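우리 회사 식기실에 로봇 팔이 왔어요!

안녕하세요, 어린이 여러분. 저는 말틱(Maltik)이라는 회사에서 그릇 일을 하는 하자르 람라니예요. 오늘은 제가 일하는 곳 이야기를 해 줄게요.

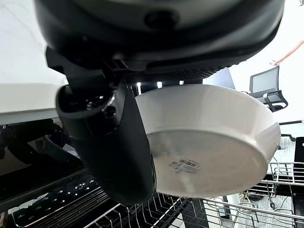 후다 부아자는 이 글을 먼저 읽어 보고 저한테 이렇게 물었어요. 로봇이 그릇을 다 옮기면 사람은 이제 뭘 하냐고요. 자기 딸도 저녁마다 똑같은 걸 묻는대요. 로봇이 엄마 일을 가져가는 거냐고, 그럼 엄마는 회사에 안 가도 되냐고 말이에요.

정말 좋은 질문이에요! 저도 처음엔 그게 제일 궁금했거든요. 그래서 오늘은 그 질문에 차근차근 대답해 볼게요.

먼저 제가 하는 일부터요. 말틱에는 직원 식당이 있고, 점심때마다 그릇이 436개쯤 나온다고 말하고 싶지만 '쯤'은 빼야겠네요. 우리는 매일 정확히 436개를 내놓고 436개를 돌려받아요. 하나라도 모자라면 식당 어딘가에 그릇이 숨어 있는 거예요(주로 창가 화분 옆에서 나와요). 그 그릇을 모아서, 음식 찌꺼기를 털고, 식기 선반에 꽂고, 씻고, 다시 꺼내서 쌓아요.

집에서 그릇 세 개를 정리하는 건 금방이지요? 그런데 그걸 몇백 번 한다고 생각해 보세요. 허리를 굽혔다가 펴고, 또 굽혔다가 펴고… 저는 집에 가면 손목이 시큰거려서 딸기잼 뚜껑도 못 열 때가 있었어요.

그래서 회사에서 로봇 팔을 들여왔어요. 우리는 그 로봇을 '트룬도'라고 불러요. 트룬도에게는 사람 손처럼 다섯 손가락이 있는 건 아니에요. 팔 끝에 물건을 집는 부분이 있는데, 이걸 집게손, 어려운 말로는 '그리퍼'라고 해요. 트룬도의 그리퍼는 까맣고, 손가락 겉이 고무 같은 느낌이에요. 여러분, 목욕탕에서 비누 집어 본 적 있죠? 꽉 쥐면 쏙 빠지고, 살살 쥐면 떨어져요. 로봇도 똑같은 고민을 해요. 하얀 도자기 그릇처럼 매끈한 물건은 특히 어렵대요.

사람은 그릇을 보는 순간 '아, 이건 이렇게 잡아야지' 하고 그냥 알아요. 생각도 안 하고 손이 먼저 나가지요. 로봇은 그걸 하나하나 배워야 해요. 그릇이 똑바로 있을 때, 기울어져 있을 때, 뒤집혀서 바닥이 보일 때, 다 다르게 잡아야 하거든요. 철사로 된 선반에 꽂혀 있으면 철사 사이로 손가락을 넣어야 하고요. 그래서 트룬도는 손목 쪽에 작은 카메라를 달고 있어요. 우리 눈은 얼굴에 있는데 트룬도는 손목에 눈이 하나 있는 셈이에요. 재미있죠?

자, 그럼 이제 후다의 질문으로 돌아가 볼게요. 사람은 뭘 할까요?

첫째로, 트룬도를 가르쳐요. 동료 사나 엘 파시가 이 일을 제일 많이 해요. 사나는 원래 저랑 같이 그릇을 씻던 사람인데, 4월부터 로봇 교육을 맡았어요. 그릇을 어디에 놓고 어떤 모양으로 돌려 볼지 정하고, 트룬도가 실수하면 왜 그랬는지 적어 둬요. 사나의 공책에는 연습 기록이 벌써 565줄이나 있어요! 글씨가 너무 작아서 저는 잘 못 읽지만요.

둘째로, 로봇이 못 하는 걸 해요. 그릇에 금이 갔는지 손끝으로 만져 보는 일, 말라붙은 밥풀을 살살 떼는 일, 바닥에 붙은 스티커를 벗기는 일 같은 거요. 트룬도는 밥풀을 봐도 그냥 지나가요. 밥풀이 뭔지 아직 모르거든요.

셋째로, 지켜봐요. 로봇 팔은 힘이 세고 옆에 누가 있는지 모를 수도 있어요. 그래서 우리는 트룬도가 움직이는 동안 선반 안에 손을 넣지 않기로 약속했어요. 멈춤 단추가 어디 있는지도 다 외웠고요. 여러분도 나중에 로봇이 있는 곳에 견학을 가면 꼭 어른에게 물어보세요. "멈춤 단추는 어디 있어요?"라고요.

그런데 걱정이 하나도 없는 건 아니에요. 우리 반장님 라티파 바다위는 회의 때 회사에 딱 잘라 물었어요. 로봇이 일을 잘하게 되면 사람 수를 줄일 거냐고요. 회사는 올해는 줄이지 않겠다고 종이에 써 줬어요. 내년 일은 내년에 다시 이야기하기로 했고요. 저는 그 대답이 조금 아쉬웠어요. 어떤 회사에서는 로봇이 온 다음에 사람들이 다른 일을 찾아야 했대요. 그러니까 일하는 사람들이 미리 묻고, 같이 정하는 게 중요해요.

저한테는 무엇이 달라졌을까요? 허리를 덜 굽혀요. 대신 화면을 보는 시간이 늘어서 눈이 좀 피곤해요. 새로 배울 것도 많아요. 처음에는 단추 이름이 헷갈려서 공책에 그림으로 그려 놓았어요. 그리고 솔직히 속도는 아직 제가 훨씬 빨라요, 하하!

집에서 해 볼 수 있는 놀이도 하나 알려 줄게요. 엄지와 검지 두 손가락만 써서 플라스틱 그릇을 집어 식탁 반대쪽으로 옮겨 보세요. 한쪽 눈도 감고요. 그다음엔 그릇을 뒤집어 놓고 다시 해 보세요. 어느 쪽이 더 어려웠는지 편지로 알려 주면 사나한테 꼭 보여 줄게요.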